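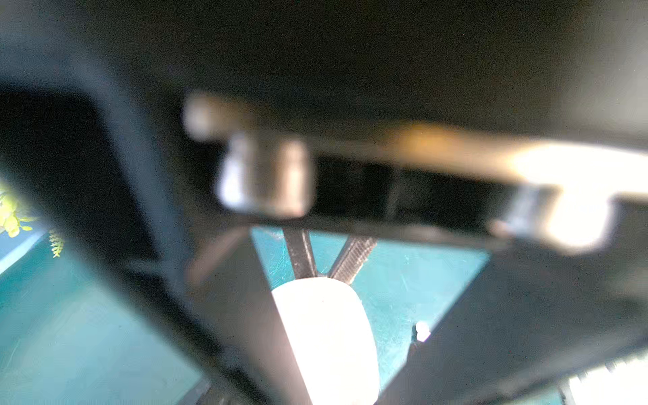

Photo: Annag Shearer / Swanson

Section 7. Setting up the Grosterer sheep weigh crate

Read this section before the sheep arrive. They will not wait while you look for the right page.

Choosing the spot

1. Pick firm, level ground at the end of the race. Concrete is best. Packed dirt will do until it rains.

2. Set the crate down with the entry gate facing the race. The entry gate is the one with the slide handle. Every year someone calls us about a crate that only works backward.

3. Rest the crate on both load bars and check that no corner is touching dirt, a rail or a sleeping dog.

Note: Keep the crate at least 3 feet from an electric fence energizer. Closer than that, the readout starts making things up.

Connecting the readout

4. Hang the Prarine readout on the post bracket at eye level, on the side away from the drafting gate.

5. Plug in the two load bar cables. Either cable fits either socket - a kindness we were talked into by Jeanie Tennant, who tests our crates at Skondudthorpe and has strong views on color-coded plugs.

6. Press and hold ZERO until the display settles. The crate must be empty. Your hat, lunch and drench gun all count as sheep.
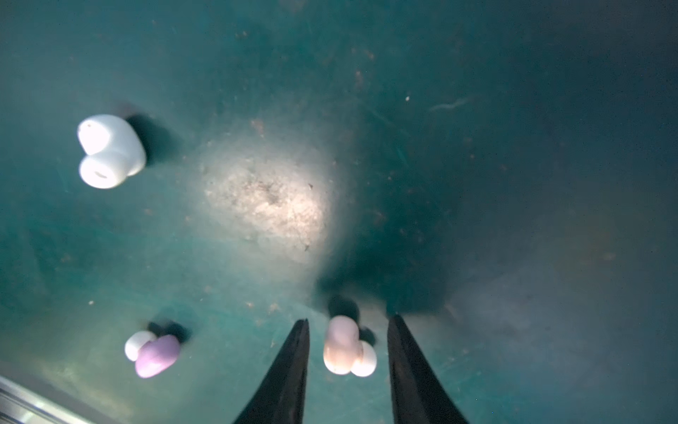 Do I have to zero the readout again during the day?
Zero it whenever you move the crate, and again when enough manure has built up on the floor to have a weight of its own.

Checking the weight

7. Put a known weight in the middle of the floor. A full, unopened feed sack is close enough for a quick check. A relative is not, as they tend to round down.

8. Move the weight to each end in turn. The reading should stay the same. If it drifts, go back to step 3 and look under the corners.

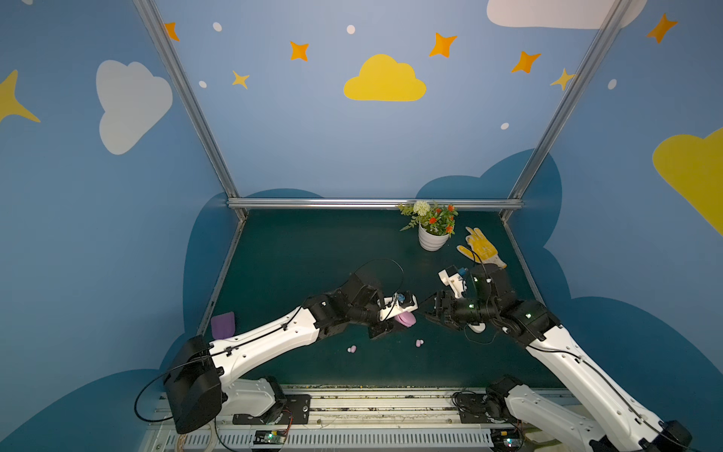
9. Run one quiet ewe through before you commit the whole mob. Close both gates, wait for the beep, then let her out the front.

Caution: Keep fingers clear of the slide gate. It is lighter than it looks and faster than you are.

Caution: Never lift the crate with an animal inside, however cooperative she seems.

If the display shows error 77, a cable is loose or has been chewed. Push both plugs home and repeat step 6. Chewing is not covered by the warranty.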